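Trekico office refit: meeting room seating now on castors

21 April 2018

The second phase of the furniture replacement at Trekico's Trumham office has been completed. The work covers the meeting rooms and the shared desk area on the upper floor. The first phase, which dealt with desks and cable trays, finished in November.

The fixed-leg chairs bought with the original fit-out have been withdrawn. They had worn the lacquer on the parquet in front of several desks, and two of the boards had to be sanded and resealed before the new furniture could be put in place. The replacement is a black office chair with armrests, a padded seat and a castor on each leg. A total of 81 chairs were ordered from Kobori, of which 17 are held back as spares for the training room.

Asuka Kawaguchi, who drew up the specification, said the main requirement was that a chair could be moved from desk to meeting table by one person without lifting. "We also wanted thin legs, so that the cleaners can get a mop head between them," she said. Swivel bases were considered and dropped on grounds of width.
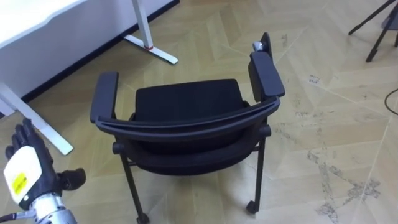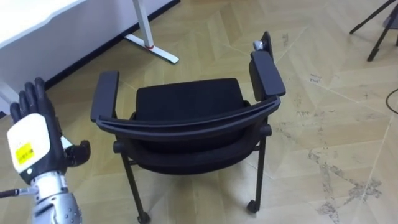
The new black chair on the office floor, with its curved backrest and castors.

Castors supplied as standard by the manufacturer have a hard tread intended for carpet. On the parquet these were changed for a soft-tread version before the chairs were issued. Staff who move a chair between the carpeted corridor and the parquet rooms are asked to check the wheels for grit first – small stones picked up near the entrance caused most of the earlier scratches.

Armrest height was checked against the desks already installed. Negin Moradi of the facilities team reports that the chairs can be parked close to the desk edge, though not pushed fully under it. Users should leave the aisle side clear and turn the chair to face the desk at the end of the day.

The withdrawn chairs are in the ground-floor store. Those in sound condition will be offered to other sites; requests should go to Bit-na Woo. The remainder will be dismantled for metal recycling.

Phase three covers the reception seating. A delivery date has not been set.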